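Valholm walking trolley: a review after one summer and one winter

I bought the Valholm two-wheeled walking trolley in August to save my back. I walk long woodland routes with a fair amount of kit, and a rucksack had stopped being comfortable. A trolley of this sort clips to a waist belt and rolls along behind you. I have now used it through a summer and a winter, which seems long enough to say something useful about it.

What you get

The trolley comes in a flat box with two wheels, a pair of shafts, a waist belt and a zipped bag that straps to the frame. Assembly took me 17 minutes with the tools supplied. The instructions are drawings only and the one for the axle is too small, but the parts only fit one way round. The wheels come off with a push button. The whole thing goes in the boot of a small hatchback with the shafts folded.

The bag is the weakest part. The zip is stiff and the fabric lets water in at the seams after an hour of rain. I put everything in a liner now.

On tarmac

Most of my use has been on the old estate road at Maldonado Woods, a narrow paved lane with no markings that runs straight through the trees. The trolley is at its best on a surface like this. It tracks in a straight line, there is very little noise from the hubs, and after a while you stop noticing the pull on the belt. The tyres are fairly narrow and they roll easily.

Going downhill it pushes slightly. There is no brake on the basic model, so on a steep slope I hold the shafts with both hands. The road is slightly worn but smooth, and the trolley has no trouble with that.
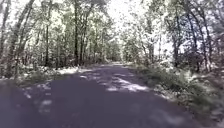

On rougher ground

Off the tarmac things are less good. On packed gravel it is fine at a steady pace. On tree roots the frame twists and the load shifts to one side, and you feel each bump through the hips. The belt has some padding, although not enough for this. I would not choose this trolley for a route that was mostly roots and stones.

Mud is a different problem. The gap between the tyre and the frame is small and it fills up with leaves and clay. In January I stopped twice on one short bridleway to clear it out with a stick. A wider gap would have cured it.

Load

I usually carry 17 kilos, made up of water, a stove, a small tent and spare clothing. The trolley copes well with that if the heavy things sit low and over the axle. If they are too far forward the belt drags down at the front, and if they are too far back the shafts lift. It takes a few walks to get this right. Valholm could print a line on the bag to show where the weight should go.

Compared with the Gridero

I borrowed a Gridero trolley for more than a week to compare the two. It has a single wheel, so it goes through narrow gaps more easily and is better on footpaths. It is also harder to balance when you stop, and it has to be propped up or laid down. On a paved path under trees, with patches of sun and shade and low shrubs along the side, I preferred the Valholm. It stands up by itself and I could get at my flask without unclipping the belt. Dappled light does make small holes and twigs harder to spot, and two wheels are more forgiving if you catch one of them.

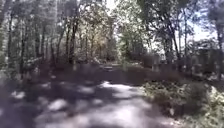

Will it fit on a narrow path?

The wheels are a little wider than my shoulders, so any path where two people can pass is wide enough. Kissing gates are the real difficulty – you have to unclip and lift it over.

Wear and spares

The tyres still have plenty of tread. One belt buckle cracked in the cold and I replaced it with a Wurberg one of the same width, which has held up better than the original. The paint has come off the shafts where they fold. The bearings have needed no attention.

Verdict

I would buy it again for paved lanes and good tracks. For rough footpaths I would look at a single-wheel model, and for wet weather I would budget for a better bag.

Reviewed March 2018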